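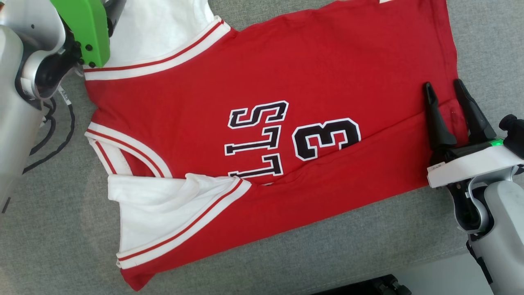 Do I need to have borrowed a recorded book before to take part?
Previous use isn't required. You need a current Tullton library card, a device that can run the Flullus listening app, and time to finish at least one recorded book during the study period.

Call for participants: recorded-book listening study
Tullton Library Service, Hawthorne and Lillwood branches

Tullton Library Service is seeking adult cardholders for a study of how people listen to recorded books borrowed through Flullus. The study runs for six weeks in October and the first part of the month following. Expressions of interest are open now and close when all places are filled.

Background

Recorded books are now the fastest-growing part of the digital collection. The Flullus catalogue at Tullton holds 977 recorded titles, of which 589 are fiction. Loan counts tell us when a title was checked out and when it was returned. They don't tell us whether the borrower reached the end, where they stopped, or whether playback speed, chapter length or the narrator had anything to do with it.

Loan periods for recorded books were copied from the print collection when the service began and have not been reviewed. Holds on popular mysteries and long biographies are often slow to clear, and branch staff have asked whether a different loan period would help. The study is intended to provide data for that review. It will also inform how we spend the recorded-book budget, in particular the balance between single-narrator and full-cast recordings.

What participants will do

Each participant will:

Complete an intake questionnaire on reading and listening habits. It can be done online or on paper at either branch.

Borrow and listen to recorded books of their own choice through Flullus. There is no minimum number of hours. At least one title must be finished, or abandoned with a note of where it was abandoned.

Keep a listening log. One line is entered per listening session, giving the title, start and stop chapter, playback speed, and what else was being done at the time (driving, cooking, eating lunch, walking the dog, nothing). Entries such as "fell asleep, chapter uncertain" are acceptable and should be recorded as they are.

Complete an exit questionnaire at the end of the final week.

A smaller group will be invited to a recorded interview at the Hawthorne branch. The interview is optional, and declining it has no effect on the rest of your participation.

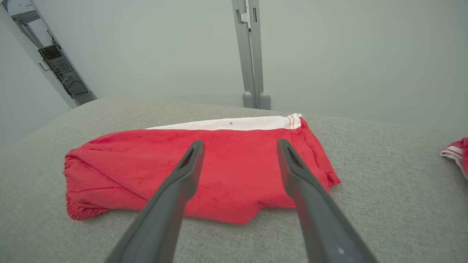
Red clothing with a white band, on grey fabric.

Who can apply

Applicants must be 18 or older and hold a Tullton library card in good standing. Cards registered at any branch are accepted, including Lillwood cards issued under the former regional scheme, provided they have been renewed since the change of system.

You must be able to follow a recorded book in English. Titles in other languages may be borrowed and logged during the study, and those entries will be analysed separately.

People who listen owing to low vision, a print disability or limited use of the hands are encouraged to apply. The log is available as a large-print booklet, a screen-reader-friendly form, or by telephone message. Please state the format you need when you apply.

Two people from one household may both take part if each has a separate card and a separate Flullus profile. Shared profiles can't be used, as sessions from different listeners are stored together.

Current employees of the library service and their partners are not eligible.

Equipment and software

Flullus runs on most phones and tablets that still receive system updates. It will also run in a desktop browser, though the browser version doesn't store bookmarks when offline. Participants who rely on bookmarks should use the phone or tablet version.

Before the study begins you will be asked to turn on session history in the app settings. This is off by default. It keeps a list of play and pause times on your device, which you can consult when filling in the log. The list is not sent to us unless you choose to export it.

A limited number of basic tablets with headphones can be borrowed from the Hawthorne desk for the length of the study. They are lent on an ordinary card and must be returned to Hawthorne, not to the Lillwood chute.

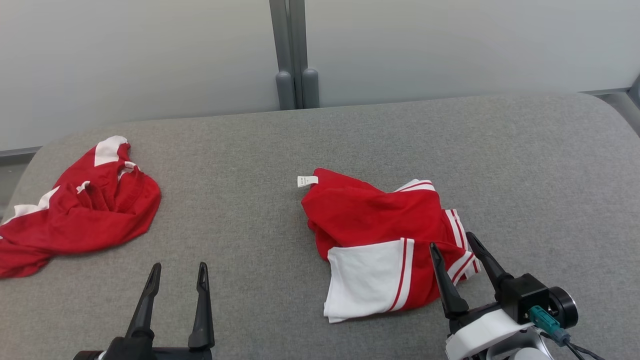
Places available

There are 400 places. Places are allocated across three groups: people new to recorded books, occasional listeners, and regular listeners. If one group fills early, later applicants in that group will be put on a waiting list and told so by email or letter.

Allocation within a group is in order of receipt. Interview invitations are made by random draw from those who have ticked the interview box on the intake form.

Costs and reimbursement

Participants are not paid. Reasonable mobile data costs can be claimed on the form supplied with the intake pack. Travel to an interview is reimbursed at the standard library rate, by bus fare or kilometres driven. Parking at Hawthorne is free behind the building with a permit from the desk.

Holds placed during the study are treated like any other hold. Participants don't move up the queue, and the number of simultaneous loans stays at the ordinary limit.

Privacy and data handling

Logs and questionnaires are stored under a participant code. The list linking codes to names is kept separately and destroyed when the final report is accepted. Titles you have listened to will not be published against any personal detail. Where a title has been logged by only one person, it will be reported by genre alone.

Interview recordings are transcribed by library staff and then deleted. You may ask to see your transcript and correct it.

You may withdraw at any time by email, telephone or a note left at either desk. On withdrawal you can choose whether the entries already made are kept or removed. Removal is possible until analysis starts, after which coded entries can no longer be separated.

Comments on narrators

The log has a free-text column for remarks on the recording. Remarks on narration, sound level, music between chapters and mispronounced place names are all useful. Remarks on the author's plot are welcome but won't be coded. Please don't give away endings in the paper logs, which are checked by staff who are also on the holds list.

How to apply

Ask for the recorded-book study form at the Hawthorne or Lillwood desk, or fill in the online version linked from your Flullus account page. You will need your card number, the make of your device, and your preferred log format. A reply will be sent when your form has been processed.

Questions about eligibility, formats or the interview should be directed to Thanakorn Duangkaew, Digital Collections, Hawthorne branch. Questions about passwords and app installation should go to the general help line, as study staff can't reset accounts.

Notice issued 13 June 2025.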